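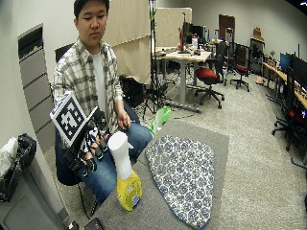

Does a shirt ever really not need ironing?

May 1, 2018

Every spring the clothing ads go the same way. The weather warms up, people want cotton again, and the stores start telling us that this year's cotton takes care of itself. The Todness catalog arrived last week with a full spread on a "press-free" shirt priced at $133. Praris has one too, cheaper, and says it "dries smooth." I have been buying shirts long enough to have heard all of this before, and I have the ironing pile to show for it.

Start with the words. Non-iron, no-iron, easy care, easy iron, wrinkle resistant, wrinkle free. A shopper would guess that these run in some kind of order, and that a wrinkle-free shirt beats a wrinkle-resistant one. Maybe in one store's own range they do. Between stores they tell you very little. One company's "easy iron" can be another's "non-iron," and the tag rarely says what the cloth was tested against or who looked at it afterward.

Then there is the small print. The Todness shirt comes with a care card inside the collar, and the card asks you to wash it on warm, tumble it on low, take it out the moment the dryer stops, shake it and hang it up at once. For a "crisper finish," it adds, use a warm iron. I read that line twice. A shirt sold on the promise that you can put the iron away comes with instructions for the iron.

I don't doubt that the treatment does something. Cotton creases because the fibers shift when they're damp and then stay where they ended up. The usual fix is a resin that holds them in place, and it has been around for decades. It also stiffens the cloth a little, and many people find the treated shirts warmer to wear. What bothers me is how seldom anybody selling one mentions how long the effect lasts. Todness says its finish is "long lasting." I wrote and asked how long. The answer said that results vary with home laundry conditions, and it thanked me for my interest in the brand.

Praris did better, up to a point. It sent a sheet saying that the shirts had been rated by 526 customers and that most of them were "satisfied or very satisfied with smoothness." Fine, but when were they asked? After the first wash I would be satisfied too. Nearly everything looks good after the first wash. The sheet doesn't say, and my second email has gone unanswered.

The sprays are worse. Mosquera sells a wrinkle release that you mist on, tug at and leave alone. A 300 ml bottle lasted me less than a month. On a knit top it worked nicely. On a linen jacket it gave me a damp linen jacket with the same creases in it, slightly softer at the elbows. As far as I can tell, plain water in a plant mister gets you most of the way on the things it works on at all, and I would like to see somebody test the two side by side before I pay for another bottle.

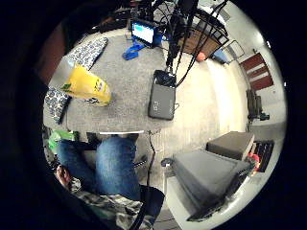
One reader wrote after our last issue to say that I was being unfair to the whole category, that treated shirts had saved an hour of work every weekend, and that anyone who wanted a knife-edge sleeve was free to go on wanting it. Fair enough. If you work in a place where a jacket stays on all day, a shirt that is smooth at the collar and front may be all you need. My complaint is with the price and the promise. Call it "less ironing" and I'd have no quarrel with it.

The same reader asked about Bumberg, which sells untreated cotton in a heavier weave and makes no claims beyond saying that it hangs well. I've had one of theirs for eight months. It creases. It also irons fast, and it has kept its shape at the collar, where my last treated shirt started to go shiny. That is a sample of one shirt on one person, so take it for what it's worth.

If you are shopping before the June sales, a few things to look at. Read the care card in the store, before you get to the register. Squeeze a handful of the tail for a few seconds and let go, and do the same with a plain shirt from the next rack. Ask whether the store will take it back after washing. The Todness store near me would not. Praris will, within its usual return period, as long as you kept the receipt.

I'm washing the press-free one weekly and will report again when it has been through the machine a good many more times. So far the front is holding up and the cuffs have given up.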